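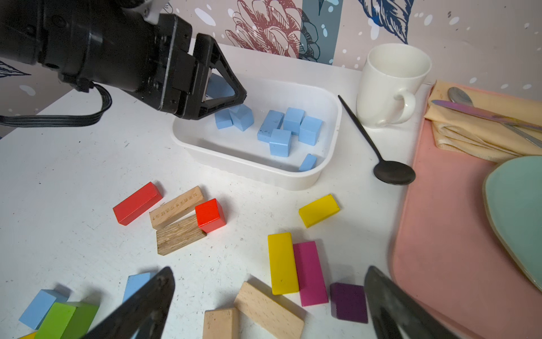
tidewrack: I don't buy the "rinse it and it's fine" line. I've had a Nijs pitcher for two summers and the water tastes like the inside of a garden hose by the third week no matter what I do. The box says the filter lasts 101 fills. Who is counting fills? I'd like to meet the household that keeps a tally on the fridge.

Home | Forums | Kitchen & Water | Search | Log in

Thread: Are pitcher filters worth the money?
Started July 2022

Print this thread | E-mail this thread

mossback_pete: Moved tidewrack's post over from the coffee thread so it has its own place. My own question to go with it: has anyone here tested their tap water before buying one of these things, and then tested it again after? I don't mean the free strips that come in the box. Those come from the same people selling you the filter.

larkspur9: We did, when we moved to Irnance. Sent a bottle of plain tap and a bottle of filtered to a mail-in lab. Chlorine was way down in the filtered one. Hardness was the same within the margin they printed. Everything else was so low in both bottles that the report just said "not detected." So we'd been paying for chlorine removal, and you can get most of that by leaving a jug in the fridge overnight with the lid off.

tidewrack: That's what I suspected. And the scale in my kettle agrees with you.

gritandgravel: Careful with the overnight trick. It works if your town uses plain chlorine. A lot of places have switched to chloramine, and that doesn't go off by itself in any useful amount of time. Check your water report before you tell people to skip the filter.

larkspur9: Fair. Ours is plain chlorine, it's in the yearly report. I should have said so.

oldboiler: I'll be the one to defend the pitcher. Mine is a Flakine, the tall one, and the coffee is better. I noticed the day I ran out of filters and went back to tap.

mossback_pete: Did you notice before or after you knew you'd run out?

oldboiler: After. I see where you're going.

mossback_pete: Not picking on you. I did the same thing with a Seltis faucet unit. Swore by it. Then my wife poured me 4 glasses with the labels underneath and I got 2 right. You can do that well with your eyes shut and a cold.

oldboiler: Four glasses is hardly a study. Do it twenty times and then tell me.

mossback_pete: Sure, but the people selling the thing haven't done it even once, as far as I can find. Why is it my job?

tidewrack: Because you're the one spending the money, I guess. Back to the hose taste. Is that the carbon, or the plastic, or am I growing something in there?

gritandgravel: Could be any of them. Carbon takes the chlorine out, and the chlorine is what was keeping the water from going stale. So you now have unprotected water sitting in a pitcher on the counter. Keep it in the fridge. Wash the pitcher with dish soap every time you change the filter, including the groove under the lid where it gets slick. If it still tastes bad with a new filter and a clean pitcher, then blame the plastic.

tidewrack: It's been on the counter the whole time. Next to the window.

gritandgravel: Well.

larkspur9: The lid groove is a real thing. I used a toothbrush on ours and I'm not going to say what color it came out.

pennyroyal_b: Reading this with interest as someone on a private well. Please don't anyone on a well take "not detected" from a town report as having anything to do with you. We test for bacteria and nitrate every September and pay for it ourselves. A carbon pitcher does nothing for either one that I would bet my family on.

oldboiler: The Flakine box says it "reduces contaminants."

pennyroyal_b: Which ones, and by how much? That sentence would be true of a coffee filter and a funnel. Look for the certification number on the bottom of the box and then look up what that number covers. On the one I had, it covered taste and odor. That was all.

oldboiler: Okay, I went and got the box out of the recycling. Taste and odor. There's a second number for something else but it has an asterisk and the asterisk goes to a website.

mossback_pete: Of course it does.

oldboiler: I'm still keeping it. I like cold water from a jug and my kids drink more of it this way than they did from the tap. I'd rather pay for filters than for soda.

larkspur9: Can't argue with that one. You could do the same with a jug and no filter, though.

oldboiler: You could. They'd know.

tidewrack: Update, 7 days later. New filter, soap, toothbrush, pitcher in the fridge. Hose taste is gone so far. I'm not ready to give Nijs any credit, I changed everything at once and the fridge could be doing all of it. Going to leave the filter out for the next week and see.

gritandgravel: Please post back either way. People only ever come back when it confirms what they thought.

tidewrack: Will do. I still think the 101 is made up.

Recent threads in Kitchen & Water
Kettle scale: vinegar or citric acid?
Seltis faucet unit drips when turned off
How to read a town water report
Softener salt, pellets or crystals
Fridge water line tastes like plastic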